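Packing the hinged case: a stationery buyer's view

The buyer at Kitton has handled school supplies for 20 years and now tests cases for the Dresholm range. We asked what she looks for in a rigid plastic case that opens flat.

"The hinge comes first. I open and close it with a full load, then check that both halves still meet."

She starts with the longest items. "Pencils go in before pens. If a pencil has to lean, it will press on the lid." 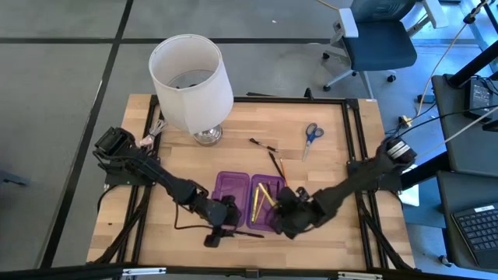
Translucent plastic has a practical use, she says. "You can check the contents with the lid shut. On the Lambert samples the colour was too dense for that."

Her usual limit is five items to a half. "Past that, the catch takes the strain. Two of the Ilora cases failed at the catch, and the hinges were sound."

The next samples are due in August.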